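Min-kyu Kong does not like the word "glitch". She runs the two-armed bench at Clatska, where a pair of robot arms is being taught to hold a small whiteboard and write on it, and in March one of those arms kept pressing after it had been told to stop. "A glitch is what you call it when you want to go home," she says.

The supplier, Illov, calls it "a late release". I asked Kong what that meant in plain words. The stop button was pushed, the left arm froze, and the right arm carried on pushing for 3 seconds. The board split and a piece of it hit the wall. Her colleague Washington Sampaio had his hand on the table at the time. He wasn't hurt. 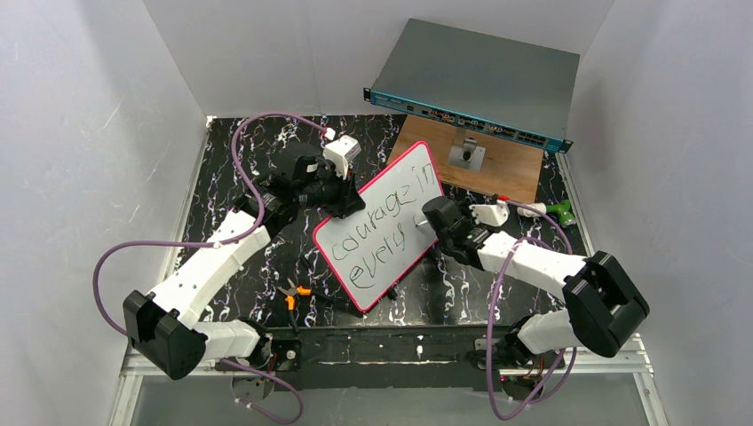 Illov's answer was a software update and a letter saying the fault had been fixed. Kong ran her own check: 102 stops, all made while the arms were sharing a load. Five of them were late. "So it's better," she says. "I'd like to know who decided that better was the same as fixed."

Pentti Heinonen, who speaks for Illov, told me by phone that the arms are small and the forces are low. Both things may be true. When I asked how low, he said he would send me a figure. I had not received it by August 2, 2024.

Sampaio is more forgiving than I expected. He still works at the bench, but he now cuts the power at the wall before he reaches in for anything, and he doesn't trust the button. "It's one wire doing the job of two," he says. "Each arm should hear the stop for itself. At the moment one hears it and passes it on."

Is that a hard thing to change? "An afternoon," says Kong. Then she thinks again. "An afternoon, and somebody admitting it needs doing."
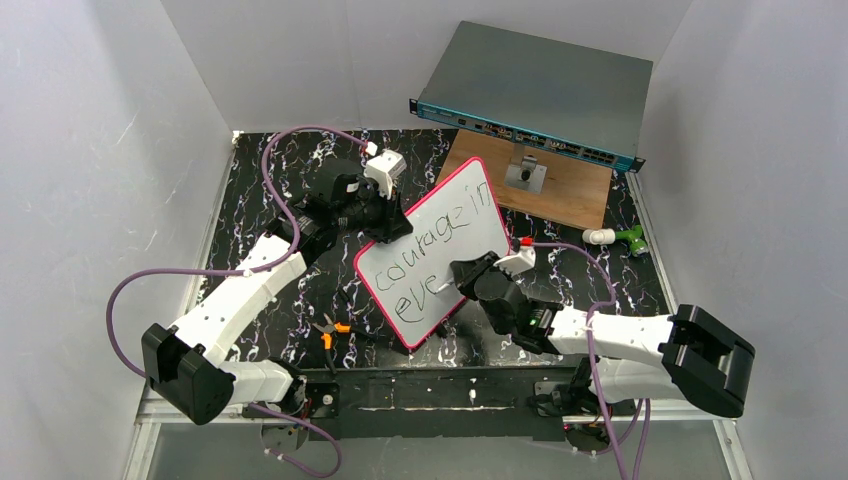

The two-armed writing task at Clatska, with the marker in the right gripper.

Work has gone on in the meantime, which bothers me more than it seems to bother them. Kong says the late stops have all been short since the update. She has asked Illov for separate stop lines and is still waiting for a date.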